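Live-In House Companion Wanted, Claltasden

Part-time, paid, with room and board
Starting in June

We are a family of three generations looking for a kind and steady person to live with our mother and grandmother in her house in Claltasden. If you have ever thought you'd like a quieter life for a while, with a garden, a good kitchen and somebody interesting to eat supper with, please read on (and forgive us for going on a bit, we wanted to get everything in).

About the house

The house is at the top of Prustby Lane, a short walk from the library and a slightly longer one from the grocery store, with a hill on the way home that you will get used to. It was built by a schoolteacher who liked stairs, so there are three floors and a great many corners. The kitchen is the warmest room and that's where most of life happens. There is a piano, which you are welcome to play at any hour that Mom is awake. The garden runs down to the creek and has beans, currants, two old pear trees and more mint than any household could use.

About Mom

Our mother is 84 and was a piano tuner for most of her working life. She is sharp, funny, fond of the radio and very particular about tea. She gets herself up and dressed, manages her own medicines and doesn't need nursing care. What she does need is another person in the house overnight, somebody to carry things up and down the stairs, and a driver for appointments and for choir practice over in Flostby. Her hearing is better on the left side, so you'll soon find yourself sitting there at the table. She speaks her mind, and she'll want you to speak yours.

What the work looks like

We ask for 21 hours a week of help, spread over the days however you and Mom like best, plus being in the house at night. Most weeks that means:

Cooking supper and eating it together, usually by 6:30
Grocery shopping and the pharmacy run
Laundry for the household, folded and put away
Light cleaning of the kitchen, bathroom and front hall
Driving, in her car, which is an automatic
Watering the garden in dry weather, and picking whatever is ready

You would have two full days off each week, when one of us comes to stay. Mornings are mostly your own. Our last companion finished a long translation at the upstairs desk, and the one before her took classes online, so there's certainly room for a project if you have one.

What we offer

Your own bedroom and bathroom on the second floor, all meals and utilities, and $1000 a month. There is also $200 a month toward your phone and travel. We pay through a proper payroll service and we put everything in writing before you move in. You may have friends to visit, and a guest can stay over now and then with a little notice to Mom, who will probably want to feed them.

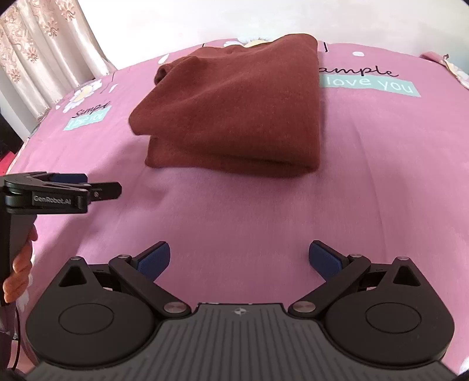 Photo: Sachiko Kubo

The bedrooms are simple and the linens are on the cheerful side, so there's no need to pack sheets or towels unless you have favorites. Do bring warm clothes, even for June. The evenings up here get chilly, and Mom keeps her windows open far longer than the rest of us would.

Who we hope to hear from

We don't mind what age you are or what you've done before. You should be comfortable cooking plain food, have a clean driving record, and be able to lift a full bag of groceries without trouble. We'd like someone who can stay for at least a year. First aid training is a plus, and if you don't have it we will gladly pay for the course. The house is nonsmoking, and we're sorry to say that we can't take pets, on account of Katayama, an elderly cat with firm opinions about other animals.

How to apply

Please write to us a little about yourself, a page or so, and tell us what you like to cook and what a good evening at home looks like to you. Include the names of two people we may call, at least one of whom has worked or lived with you. Letters can be left at the desk of the Claltasden library, marked for Sachiko Kubo. We'll answer everyone who writes, though it may take us about two weeks. If it sounds like a good match we'll invite you to lunch with Mom, and after that to a paid trial weekend so that you can both see how it feels.

Questions are very welcome at any point, and the library desk will pass those along to Sachiko too.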